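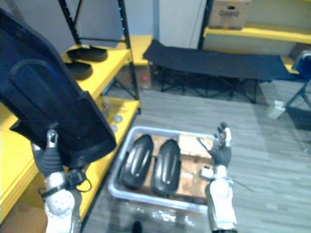
Borkthorpe Window Replacement Records, data card

Version 3, 16 January 2022
Prepared by Valentin Hämmerli, with Marion Shearer

Summary

This data set contains records of window replacement in private houses in the Borkthorpe area. There are 1247 records, and each record is one window, not one house. The windows belong to 370 houses. We collected them because we wanted to compare what homeowners were told before the work with what they noticed one winter later.

What is in the files

windows.csv has one row per window. The columns are house_id, room, facing, old_glazing, new_glazing, frame_material, width_cm, height_cm, install_month and seal_type.

houses.csv has one row per house: house_id, decade_built, wall_type, heating and number of rooms. The decade is given by the owner and was not checked.

comments.csv has the free answers of the owners. Only 481 windows have a comment. Some comments speak about the whole house, and in this case the same text is repeated on each row of the house.

Missing values are empty cells. Please do not read them as zero. In version 1 we wrote zero for a missing width, and Philomena Carroll found strange averages from it.

How the data was collected

Damian Berchtold and Hannelore Tanner visited the houses and filled in a paper form in each room. Sizes were measured on the inside, from plaster to plaster, so they are a little different from the sizes on an order sheet. Afterwards the forms were typed twice and compared. Where the two versions did not agree, we went back to the paper.

The installer is coded as Tromov, Güler or Valler. A small number of owners did the work themselves and have the code OWN.

Seal types

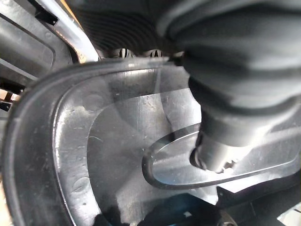
The column seal_type was the most difficult to fill in, and users should be careful with it. Many owners call every black part around a window "the rubber", and we had to decide what they mean. We use three codes: G for a gasket pressed into the frame, F for foam tape, and B for a folded sleeve around a pipe or cable that goes through the frame. Code B is for a piece with thick round folds, one on top of the other, like the black rubber boot in the photo, also when it is much smaller. If the sleeve is smooth over its whole length, the code is G. This is not very logical, but the forms were already printed.

Known problems

Houses with more than about 1000 square feet per floor are too frequent, as their owners answered our letter more often. Rented flats are not included at all.

The column facing has only four values. A window to the southwest was written as south by Damian and as west by Hannelore. The column visitor was added in March to make it possible to correct for this.

Use

You may use the files for teaching and research. Please name the version number.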